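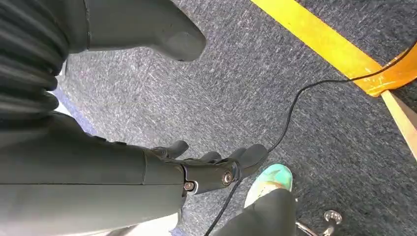
Dark grey hand, fingers slightly curled, two silvery screws at the knuckle.

Jul 13, 2020
Beatrice Muli

Sail loft notes, Grurnham berth. Mainsail off the Lovard came up from the dock this morning, folded badly, so first job was flaking it again on the long floor. Leech tape has let go between the second and third battens. Luff is fine. Old repair at the clew is holding but the thread has gone chalky and I'd sooner restitch now than at the Bindmont stopover.

Batten pockets: replaced the elastic in the top two. The third pocket has chafe right through at the inboard end — patched with the heavier Dacron, two rows of zigzag. Ran out of the white V-92 thread partway and finished in grey. Looks ordinary, won't matter.

Jib halyard has 3000 miles on it by the log. Cover is glazed for 400 mm where it sits in the clutch. Cut back and re-spliced the shackle end so the worn part now lands above the clutch. That's the last time we can do it, there's no more length to give. New one ordered from Bataineh, 21 days.

Winch service next. Port primary still has the gritty click under load. Pawls and springs are in the blue tub, don't use the ones in the bag.

Still to do before the boat goes back in:
- masthead sheave, check side play
- spinnaker sheets, end for end
- reef line 2, whipping
- ask the yard whether the July crane booking can move to the morning tide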